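Cutlery holder trial makes big promises about a small chore

By Jelle Van Leeuwen

3 July 2024

A home organizing company called Wellska wants people to believe that where they keep their chopsticks is a problem worth solving. It has been running what it calls a table-setting trial in family apartments since the spring, and this week it put out a first set of results. The claim is that households that keep chopsticks and spoons upright in a holder on the dining table, instead of flat in a kitchen drawer, save up to 123 hours a year.

That is a lot of hours. Spread over a year it comes to 20 minutes a day, and I would like to meet the family that spends 20 minutes a day looking for spoons.

The method is simple enough. Everything gets taken out and laid aside, then put back upright in the holder, one piece at a time. Participants are asked to do this at the table where they eat. They then fill in a card after dinner saying whether setting out the utensils felt "easier," "the same" or "harder." There is no box for "did not notice."
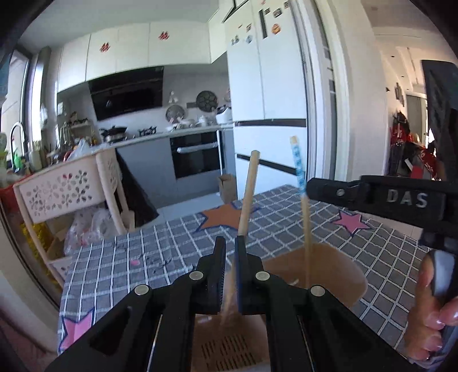 Wellska says 412 households signed up. It would not say how many of those sent back all of their cards, or whether anybody timed anything with a clock. Asked how a card with a choice of three feelings turns into a number of hours, a company spokesman said the figure came from "a model" and that the model would be described in a longer report due in August.

Dimas Sutanto, who teaches a night class in household budgeting at the Trurnness adult school and has read the summary, was not won over.

"People tidy up when they know they have to fill in a card about tidying up," he said. "Take the card away and come back in a few months. I want to see what is in the holder then. My guess is pens."

He also pointed out that the trial has no comparison group. Every home got the same advice, so there is no way to tell if the holder did anything that a clean drawer would not have done.

To be fair to the idea, keeping utensils standing up by the place where they get used is hardly strange. Plenty of families do it already and have for generations. The holder can be a plain plastic one with a couple of compartments and holes for air, with the spoons standing bowl end up next to the chopsticks. It takes up less of a table than a dinner plate. Pairs with a pattern are easy to match, and plain wooden ones go with any other plain wooden ones, more or less. 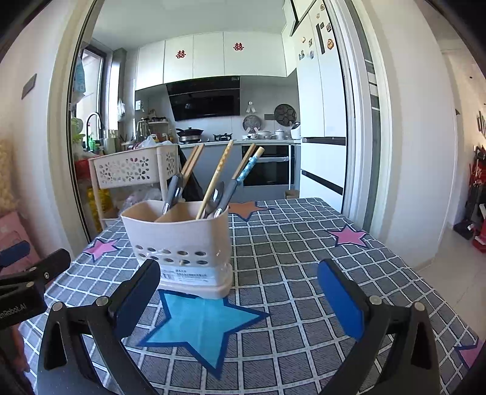 The part that deserves a harder look is the shopping. The summary ends with a list of "recommended next steps," and most of them cost money. Getano, a housewares brand that helped pay for the trial, sells a line of holders, and its name appears on that page 2 times. The text does mention that any holder with drainage holes will work. It does so in a footnote.

Getano said in a short written reply that it had no part in the design of the trial. It did not answer a question about whether it saw the results before they came out.

There is also the matter of dust, which the summary skips. Utensils in a drawer are covered. Utensils on a table sit out in the open with the lunch crumbs and anything else going by. Sutanto tells his students to put out only what the household uses in a day and leave the rest in the kitchen. He charges nothing for this advice beyond the class fee.

Sfeir, the landlord group whose tenants made up part of the trial, said it was pleased with how many residents took part but had no opinion on spoons. It has no plans to hand out holders in its buildings. 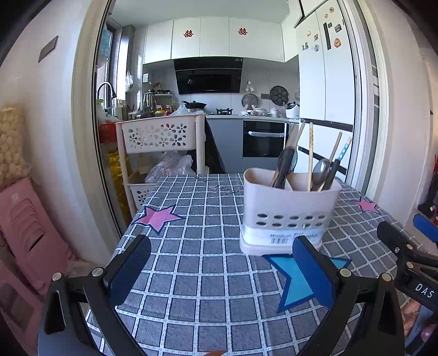

What the company says comes next

Wellska plans to repeat the trial with a second group and to add a drawer-only group this time, which is the comparison its critics asked for. It is also looking at a version for rice bowls. Sign-up is free, and participants can keep any holder they are sent, though the form asks for a phone number and permission to share it with "selected partners." The company did not name the partners.

Those who would like to try the method without signing anything can move their chopsticks to the table tonight. If it saves 20 minutes, this newspaper would be glad to hear about it.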